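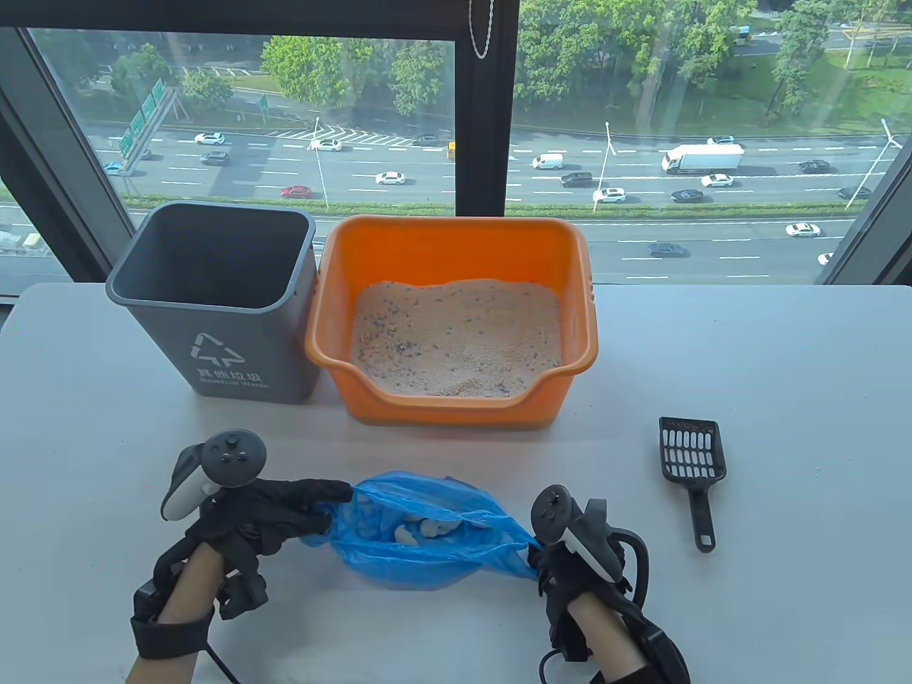
Puesto de mesa, tarea de arenero: bandeja naranja, pala, papelera de residuos y bolsa azul abierta entre las dos manos.

LISTA DE INSPECCIÓN PREVIA A LA COMPRA DE EQUIPOS
Programa Felteo. Puestos de captura y teleoperación
Preltbridge, Servicio de Adquisiciones Técnicas
Fecha de inspección: 25 de agosto de 2025
Inspección: Yasmine El Idrissi
Revisión presupuestaria: Bouchra Ashour

Objeto. Verificar el estado y la dotación del puesto antes de autorizar el gasto de la segunda fase. Cada punto se califica como Conforme (C), Conforme con observaciones (CO) o No conforme (NC). Los puntos calificados NC bloquean la partida a la que se refieren, no el expediente completo.

1. Superficie de trabajo

1.1 Mesa estable y de altura adecuada para trabajar con ambas manos. C

1.2 Superficie clara, que contraste con los objetos de la tarea. C
Comentario: la mesa blanca se mantiene. Se retira de la solicitud la partida de tableros nuevos.

1.3 Control de la luz exterior. CO
Comentario: la mesa está colocada frente a un ventanal que da a una autovía con tráfico continuo. El fondo cambia de un registro a otro. El equipo técnico deberá indicar por escrito si lo acepta; en caso contrario, se cotizarán estores opacos antes de comprar más cámaras.

1.4 Papelera al alcance y con la fracción indicada. C
Comentario: la papelera gris lleva el rótulo «其他垃圾 / Residual Waste». Para la segunda fase se admite cualquier modelo equivalente con símbolo legible.

2. Mandos y guantes

2.1 Mandos sujetos al dorso de la mano mediante correas. CO
Comentario: sujeción presente en ambas manos. Se pide a Nurketon precio de correas de repuesto por separado; en la oferta recibida solo figuran dentro del juego completo.

2.2 Cables sin riesgo de enganche con la bandeja ni con la bolsa. NC
Comentario: de cada muñeca cuelga un cable negro hacia el borde delantero de la mesa. No hay guía ni clip en la dotación. Incluir canaleta o pinzas textiles, importe unitario menor, sin concurso.

2.3 Libertad de los dedos para sujetar plástico fino y pala a la vez. C
Comentario: comprobado con la bolsa en la mano izquierda y la pala ranurada en la derecha.

2.4 Tallas disponibles. NC
Comentario: el inventario recoge una sola talla. No se tramitará el pedido de 22 pares hasta recibir el desglose.
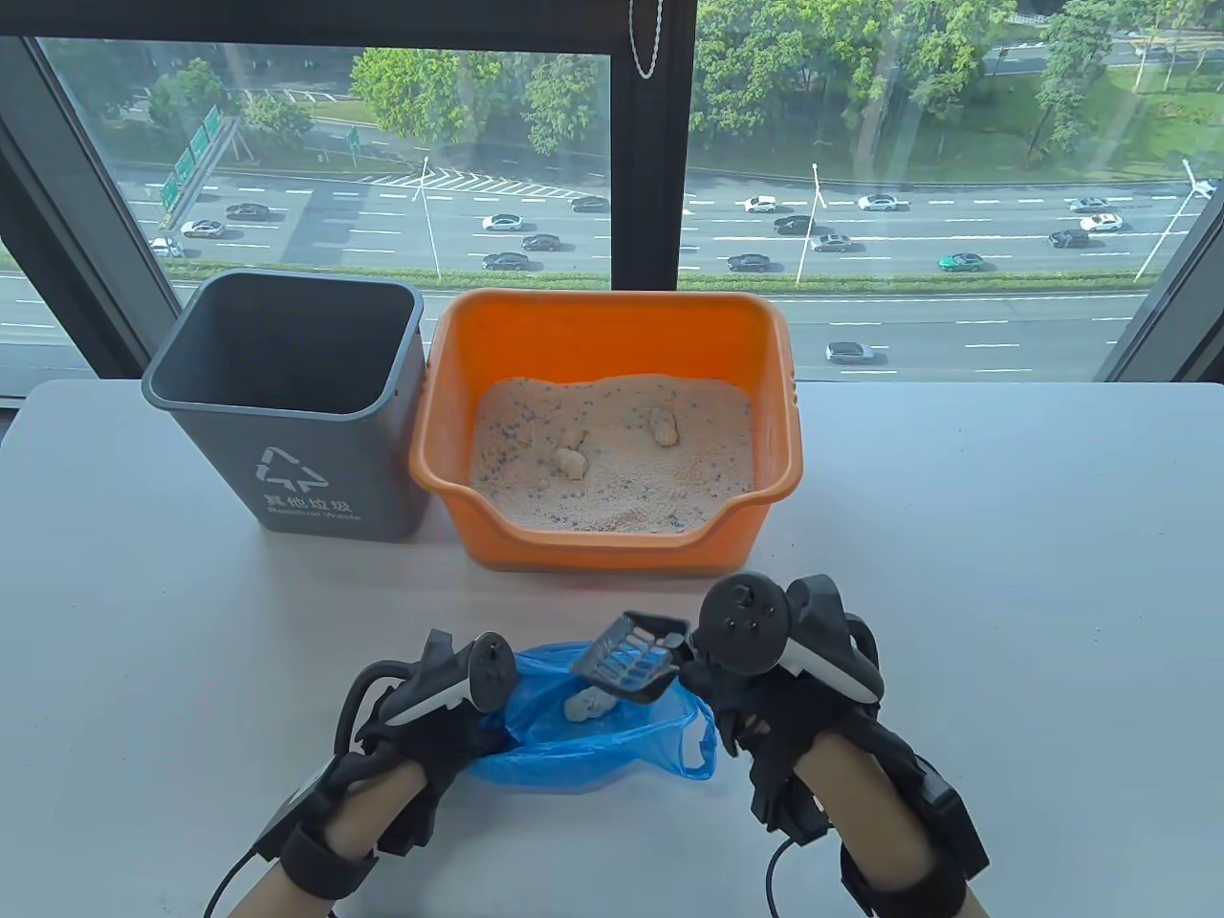 3. Consumibles de la tarea

3.1 Arena con gránulo oscuro visible sobre fondo claro. C
Comentario: mantener la misma referencia durante toda la fase. Un cambio de arena a mitad de campaña obliga a separar los datos.

3.2 Bolsas. CO
Comentario: bolsa azul translúcida, de película fina. Consumo previsto de 90 bolsas en la primera remesa. Se solicita a Gaber confirmación de que el color no variará entre lotes.

3.3 Pala ranurada de repuesto. NC
Comentario: existe una sola unidad. Añadir dos.

3.4 Grumos preparados para la tarea según el procedimiento interno. C
Comentario: no procede partida propia; se imputan a material de taller.

4. Dispositivos de captura en mano

4.1 Carcasa íntegra, sin holgura en la fijación. CO
Comentario: la tornillería debe revisarse con llave en cada cambio de operador. La hoja de revisión todavía no está impresa en el puesto.

4.2 Soporte metálico sin aristas que puedan dañar el guante o la bolsa. CO
Comentario: la pletina gris trabaja muy cerca de la mano. Pedir al proveedor una funda para los cantos y valorar su precio antes de la firma.

4.3 Pantalla de seguimiento en la sala. C
Comentario: hay monitor. No se autoriza la compra de otro en esta fase.

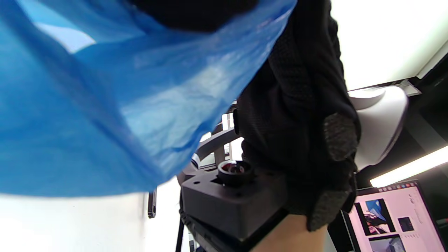 Punto 4.2: dispositivo negro y soporte gris junto a la mano enguantada, con la bolsa azul por delante.

4.4 Existencias de repuesto. NC
Comentario: Nurketon comunica un plazo de 44 días naturales. Si el pedido no sale en esta revisión, la segunda fase no puede empezar antes de febrero. Bouchra Ashour propone un pedido anticipado solo de carcasas y soportes.

5. Vestuario y desgaste

5.1 Guantes de punto en buen estado en palma y dedos. CO
Comentario: el tejido tiene pelusa en la superficie. Tratar los guantes como consumible en el presupuesto y no como equipo amortizable.

5.2 Mangas ajustadas y sin interferir con las asas de la bolsa. CO
Comentario: con manga oscura y larga, el asa azul retorcida queda en parte tapada al levantarla. Se recomienda manga recogida; coste nulo.

5.3 Espacio para dos manos sobre la bandeja. C

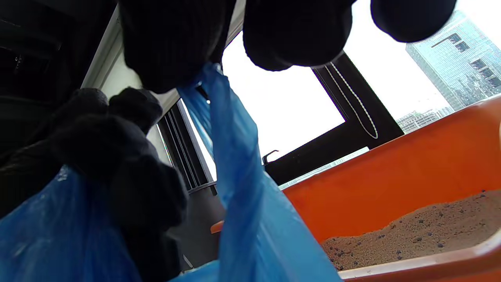
6. Resolución por partidas

Mandos y guantes: en espera (2.2 y 2.4).
Consumibles: autorizados, con la pala añadida.
Dispositivos de captura: pedido anticipado, pendiente de firma.
Estores: condicionados al informe del punto 1.3.
Monitor y tableros: denegados.

Observación de la revisión presupuestaria: la oferta de Nurketon agrupa formación y mantenimiento en una sola línea. Debe presentarse desglosada para poder compararla con el contrato vigente. B. Ashour.

Respuesta de la inspección: solicitado al proveedor. Las calificaciones de los apartados 2 y 4 no cambian por este motivo. Y. El Idrissi.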